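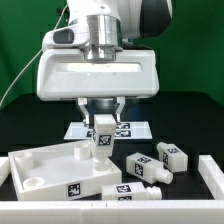
When and where is the Virum Open Grappling Championship held?

The championship takes place over 2 days in July at the Prukari Sports Hall. Juniors and novices compete on the first day, adults and masters on the second. Doors open at 8.00 and the first bouts are called at 9.30.

Who may enter?

Entry is open to members of any affiliated club who hold a current licence. Competitors under 18 must also submit a consent form signed by a parent or guardian. The entry limit is 297 competitors across all divisions. Once it is reached, further applicants are placed on a waiting list in order of payment.

How much does it cost?

The fee is 45 euros per competitor for one division. A second division may be added at half price. Coaches holding a valid pass are admitted free of charge.

When do weigh-ins take place?

Weigh-ins for each division close one hour before its first bout. Competitors are weighed in their competition kit, without shoes. One further attempt is allowed within the same session. Anyone still over the limit may move up a class if a place is free, but the fee is not refunded.

Which rules apply?

All bouts follow the Kullano rule set, as amended on 9/17/23. Heel hooks and neck cranks are not permitted below the advanced division. Adult bouts last six minutes and junior bouts four. If scores are level at the end, the referees decide the result.

May I change my weight class after entering?

Changes are accepted in writing until entries close. Please give your licence number and both the old and new class.

Is medical cover provided?

A doctor and two first-aiders are present at the mats throughout. A competitor stopped by the doctor may not return on the same day, whatever the division.

How do I lodge a protest?

The registered coach must hand a written protest to the head referee, Ieva Toom, within ten minutes of the bout ending. Video recorded by spectators is not considered.

Where can visitors park?

There are 187 spaces behind the hall, reached from Manole Street. Coaches and minibuses should use the lower entrance.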